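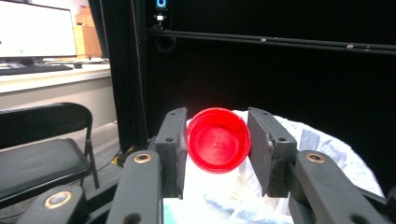
How to sort out the cap drawer

Every kitchen I have lived in has had a drawer, a tub or a bag full of plastic caps and lids with nothing under them. Most advice on the subject tells you to buy a set of matching containers and start over. I don't believe in that. I bought the matching set once, from Mitaritz, and within a year the caps were in the drawer with all the others.

What follows takes an evening, or a slow Saturday morning if you have a lot of jars. It costs nothing unless you end up needing replacements.

What you need

A clean white cloth or old towel
A bowl of warm water with dish soap
An old toothbrush
A marker that writes on plastic
A bag for whatever is leaving the house

Step 1. Get everything out

Caps and the things they go on, all of it, including the jars with food in them and the bottle under the sink. People skip the full jars. Then they throw out a cap that was spare for one of them and wonder later why the peanut butter is under foil.

Spread the cloth on the counter and put the caps on it with the open side facing up. You want to see the inside, where the useful information is. On top, one red cap looks much like another. Inside you may find a recessed disc, a liner, a ring, a molded dot or a number, and these help you tell apart two caps that are the same color and almost the same width.

Step 2. Sort by size first

Color is the tempting way to do it and it wastes time. Stack by width. If you can't judge by eye, set one cap on top of another, rim to rim. A difference you can barely see will show up as a lip you can feel with a fingertip.

I tried the printed sizing card that Kallum puts out. You lay the cap on a circle and read off a letter. It works on new caps. Mine are scratched and a little out of round, and half of them fell between two letters, so the card went in the bag with the rest.

Step 3. Look for damage

Hold each cap by its edges, tilt it toward a window and turn it slowly. Glossy plastic makes this easy to get wrong, as a bright line along the rim may be a crack and may be only a reflection. Turn the cap a little. A reflection slides along the rim and a crack stays where it was.

Press lightly on both sides of the rim. Some give is fine. If a gap opens, or you hear a tick, get rid of it.

Liners matter more than people think. If there is a soft liner and it has come loose or has a bite out of it, the cap is good for buttons and dry rice and not for anything you plan to tip sideways.

Step 4. Wash

Warm water and soap, toothbrush around the inside of the lip. The groove just under the edge holds old food. I have read that a night in baking soda takes out the smell of tomato sauce. I left two caps in it overnight and they smelled of tomato sauce and baking soda. A few days on a sunny windowsill did more, though I wouldn't swear to that either.

Dry them open side down on the cloth, then turn them over and wipe the inside.

Step 5. Match and test

Try every cap on every container of its size. A cap that spins without catching has the wrong thread, however good it looks. Don't force it.

For anything that has to hold liquid, fill the container a third of the way, close it, and lay it on its side on a paper towel for 20 minutes. Shaking it over the sink proves very little, and it gets your sleeves wet.

Write the same number on the inside of the cap and the bottom of the container. Marker wears off in the wash, so plan on doing it again.

Step 6. Deal with the leftovers

Keep 2 spares in each size you use. The rest go. Check what your local recycling takes before you put loose caps in the bin, because some places want them screwed back on the bottle and some don't want them at all. The Wemcombe drop-off sorts them by color, or at least there is a sign saying so.

Replacements are sold by Mansour in bags of 196, a strange number and far more than I would use. Measure before ordering, and look for a shop that will sell you a few.

Storing them

Caps that match go on their containers, closed loosely. Yes, it takes up more room.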